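Finished Clilley last night, the new story collection from Kourkoulas, and I have to talk about it because I loved it so much. Thread!

It's a slim book, linked stories, all set in one river town where the ferry has stopped running. People keep going down to the landing anyway. That's the whole setup and it's plenty.

My favorite is "Tutness." A widow rents her spare room to the man who bought her husband's boat, and they spend the entire story talking about soup. I was a wreck by the end (a happy wreck!).

Close second: "The Good Scale," where two sisters split up their mother's kitchen and both want the one thing that's broken. It's so funny, and then there's this one line about the drawer and it stops being funny at all.

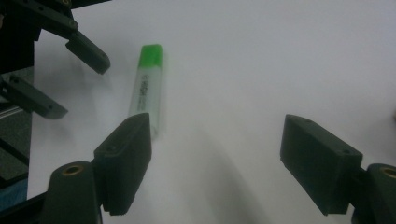 Green highlighter, for the reread.

The dialogue! Everybody talks past each other, the way my own family does at dinner, and you still know exactly what they mean. I kept reading bits out loud to an empty room.

If I have a gripe, it's that four of the stories end on someone looking at the water. By the last one I saw it coming. Didn't mind much, the water is great.

Plisel put it out in February, in paperback, with the nice rough paper. My library already has 2 copies and both have holds on them, which makes me very happy for a small press.

Start with "Tutness" if you only have half an hour. Then go back and read them in order, because the ferryman turns up again and you'll want to know him by then.

Anyone else reading it? Tell me which story got you!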